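Open Day at Weltico
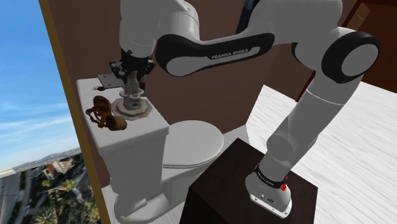 The arm and the worn candlestick-like thing, bathroom room, Clalelstead.

My aunt had worked 14 years at Weltico before she took me to the open day. We sat with 70 other visitors in the dark hall and looked at the big screen.

"Today it will learn the bathroom," said the guide.

The arm on the screen went down to the lid of the toilet tank, where the gray metal thing was standing. I held my breath. My aunt did not look at the arm. She looked at the window, at the trees and the low hills.

"I made those hills," she said quietly. "It took me all of November."

The guide told us that this was try number 2531. People wrote it down. I asked my aunt if the arm could see her hills.

"No," she said. "It has no need of them."

Then she took my hand, and we watched the clouds until they turned on the lights.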